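Toleck Two-Arm Bench Cell
Operator and Site Guide
Section 4: Introducing the Cell to a Staffed Work Area

4.1 Scope

This section applies to sites where the bench cell shares a room with assembly and finishing staff. It covers the change in duties at the bench and the start of each shift. Electrical installation is covered in Section 2.

4.2 Changes to Staff Duties

Sorting and handing over light items pass to the cell. The bench operator keeps responsibility for laying out work, checking finished pieces and deciding when the cell is to be stopped. Job descriptions must be amended before the cell enters service. At the Brastcombe site, the former post of bench hand was retitled cell attendant, with no change in grade.

NOTE: Staff who move to the attendant post must complete training module 108. Time spent in training is counted as working time.

4.3 Start of Shift

1. Read the handover sheet (Form 216) and sign it. Do not start the cell on a verbal handover.

2. Confirm that both arms are parked and that the stop button has been tested.

3. Lay out the items named on the job card. Mixed work is permitted - hand tools, small parts and sheet material may share the tabletop.

CAUTION: Disconnect or switch off any powered hand tool before placing it within reach of either arm. Rotary tools must be laid flat, and staff must keep their hands away from the bit.

4. Stand behind the floor line and start the job at slow speed. Watch both grippers through the first cycle. Each arm may hold a separate light item over the table, and the attendant is expected to follow both.

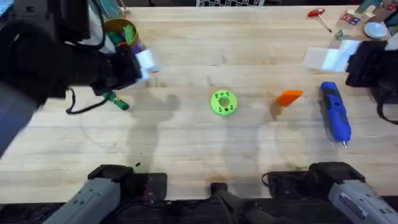

5. If an item is dropped, press Stop and wait for both arms to come to rest before reaching in. Enter code 31 in the log.

6. Release the cell to normal speed only after the first cycle has been checked.

4.4 Staff Concerns

Questions on workload, rest breaks or job content are to be raised with the shift supervisor, who will reply in writing. Stopping the cell for a safety reason is never grounds for discipline - this applies equally to agency staff.

Toleck Service Desk, ext. 3183 | Copyright Toleck. All rights reserved. | Back to top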